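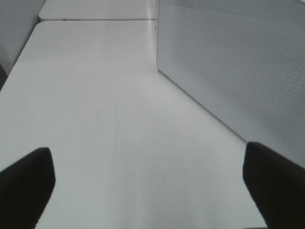

Oriana Cabral
Staff Writer, Automation and Controls

October 14, 2023

STUSAU. Wallard opened its applications lab to outside visitors this week for a demonstration of Tijani, the company's control software for two-finger grippers on tabletop robot arms. The session drew integrators, maintenance staff from local plants and a group of second-year students from the technical college.

Tijani runs on a separate controller and takes its input from a small camera carried close to the gripper. The view from that camera was shown on a monitor during the whole session, so visitors saw the same picture the software was working from: the tips of the two black fingers low on the screen, the white table ahead of them and a perforated white panel on the right.

Lenka Slanina, who leads the applications group at Wallard, began with the setup procedure. The arm moves to a start position with the gripper open, and the software records the bare table as a reference. Any later change in the view is compared with that reference before a grasp is planned. Slanina said the step is repeated at the start of each shift and whenever the arm has been moved by hand.

Several questions dealt with the work surface. A light tabletop reflects overhead lighting, and the bright bands that result can be mistaken for the edge of a pale part. Fine scratches cause a smaller problem of the same type. Slanina said the reference step handles marks that stay in place, including scuffs and the seam between two tables, but does not handle a change in lighting. If a lamp is replaced or a blind is opened, the reference has to be taken again.

The main demonstration was a pick and place routine using molded caps and short lengths of tubing. Parts were set down by hand in no fixed arrangement, and the arm moved them one at a time to a tray. Wallard ran 278 picks over the course of the session and missed 2. Both misses were with tubing that had come to rest against the panel, where there was not enough clearance for the second finger. In each case the software stopped the arm and asked for an operator instead of trying again.

Matúš Ďurica, a controls engineer at Vidside, asked whether the stop could be turned off for unattended running. Slanina said it could be limited but not removed. The operator can allow one further attempt from a different angle, after which the arm returns to the start position and waits.

Ďurica said afterward that his plant is considering the system for a packing station that handles small orders. "Our parts change every few days, and fixtures are where the money goes," he said. "I would want to see it with our lighting before saying anything more. The cycle time is slower than what we get with a fixture, and they were open about that."

Wallard states that the current release can store up to 500 part profiles on one controller. A profile holds the finger opening, the approach height and the closing force for a given part. Profiles can be copied between controllers, but closing force must be checked again on each arm, as finger wear affects the result. The company did not give a price for the software and said it is quoted by site.

The second half of the visit was given over to hands-on time. Visitors used the teach pendant to jog the arm, open and close the fingers and save a profile of their own. Iveta Dvořáček, who teaches mechatronics at the college, said her students had worked only with vacuum tools before. "With a suction cup you think about the top of the part," she said. "With fingers you have to think about what is next to it as well."

Tijani has been in use at the Stusau lab since August, when Wallard finished rewriting the part of the program that plans the approach path. An update that lets the operator mark areas of the table as off limits is being tested now. Slanina said it would cover the strip along the panel where the tubing was missed.

Requests for a site trial can be sent to the applications group through Wallard's office in Stusau. The company asks for sample parts, a drawing of the work area and a note on the lighting at the station.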